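Troubleshooting log: the sermon archive feed, and how I finally got it talking again

6 min read

OK, so I promised the folks at church that I'd write this one up properly, because the last time something broke I fixed it, forgot how, and had to learn it all over again in August. I'm the person who looks after the website for our congregation in Herier. We have a small sermon archive going back quite a few years, and people subscribe to it as a podcast. I teach a Bible class too, and I lean on the archive more than anybody.

Ticket opened 14/12/2021 by Hema Shenoy, who wrote: "The Psalms series stops at 113. Did we skip one, or is it me?"

It wasn't her. We're going through the Egyptian Hallel (Psalms 113 through 118, the ones sung around Passover) and I knew for a fact that 114 had been preached, recorded and uploaded, since I was sitting in the third row for it. When Israel went out of Egypt, the sea looked and fled, the mountains skipping like rams – it's one of my favorites and I took a page and a half of notes.

First thing I tried: opened the feed on my own phone. Psalm 113 was the newest thing there. Pulled down to refresh, nothing. Deleted the show and subscribed again, still nothing. So the trouble was on our end.

Second thing I tried: logged in to Skemville, the site builder we use, and checked the page for Psalm 114. The page was fine! Audio player worked, title was right, the Scripture reading was pasted in underneath. If you went to the website and clicked, you could listen to the whole sermon. It just never made it into the feed.

Third thing: I hit "Rebuild feed" in the settings. It spun for a while and gave me this:

Feed rebuilt with warnings. 230 items read. Stopped at item 4.

Item 4, counting from the oldest! I spent a whole evening on that one. I went back to the fourth sermon we ever uploaded, which is a really old one on Romans 9, and listened to a good chunk of it looking for, I don't know, a curse? (It's a decent sermon. I don't agree with all of it. The preacher back then took "Jacob I loved" as being about individuals from start to finish and I think he hurries past chapter 11, but that's a conversation for class.) I saved it again, rebuilt, and got the same warning.

At that point I wrote to Skemville support and got Greer Niven, who was very patient with me. Pasting in the useful part of the reply:

"The item number in that warning counts from the newest entry. Could you check the fourth most recent one, and look at the Scripture reference field in particular? The feed builder is pickier than the page is."

Well. Newest first. I'd had the list upside down the whole time.

Fourth from the top was Psalm 114. There were three things above it that I hadn't thought about as "sermons" at all: an Advent reading, a short prayer, and the recording of our hymn night. All three were missing from the feed as well and not one person had noticed, which I'm choosing not to tell the choir.

So I looked at the Scripture field. Every other entry says something like "Psalm 113:1-9". This one said "Psalm 114 (Septuagint 113)". And I knew right away who typed that, because it was me.

Quick detour for anyone who hasn't run into this. The old Greek translation of the Psalms numbers them differently from the Hebrew. It joins 9 and 10 together, so from there on the Greek is one behind for most of the book. Then it joins 114 and 115 too, and splits 116 in two, and later on it splits 147, and by the end everybody is back in step for 148 through 150. So what our English Bibles call 114 is the first half of the Greek 113. I'd thought it would be a nice touch to put this in for the study group – a couple of them read from an Orthodox Bible and get lost every time we call out a number.
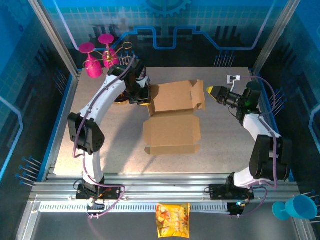
The page didn't care what I'd typed, since it only prints the field as text. The feed, though, runs that field through a Scripture lookup plugin called Surdu, which tries to turn it into a link to the passage. Surdu saw two chapter numbers and a set of parentheses and gave up, and when Surdu gives up the feed stops right there, along with anything newer.

What I did to fix it:

1. Changed the Scripture field to plain "Psalm 114:1-8".
2. Moved the Septuagint note down to the description box, where it can be as long as I like.
3. Saved the entry and rebuilt the feed.

Result: 230 items read, no warnings. Psalm 114 showed up on my phone, and so did the Advent reading, the prayer and the hymn night.

Hema wrote back that she had it in her app but it was listed below hymn night, so she'd missed it at first. That's the correct order by date, so I left it alone.

One leftover. We also send the feed over to Nuditz, the directory that a few of our homebound members use, and that one still showed 113 as the newest. I waited overnight and it was still stuck, so I logged in there and pressed the button to fetch again. That did it. I don't know if Nuditz would have caught up by itself if I'd waited longer, and if somebody does know, please tell me.

Still open: I've asked Greer whether the builder could skip a bad entry and keep going instead of quitting. The answer was that it's been passed along. I'd also like the warning to say the title of the entry, but I'll take what I can get.

Note to self for when we get to Psalm 116, which is 114 AND 115 in the Greek: description box. Only the description box.

Status: closed, except for the question to Greer.

Comments

marlb: Thank you for this. We had the same thing with "Daniel 3 with the Song of the Three" and I ended up deleting the whole entry. Going to try putting it back.

Hema S.: Glad it wasn't me! Can you put your notes on 114 up too?

Pew4Left: I think you're being hard on the Romans 9 sermon. He does get to chapter 11, it's the week after.

oldtenor: What do you mean hymn night was missing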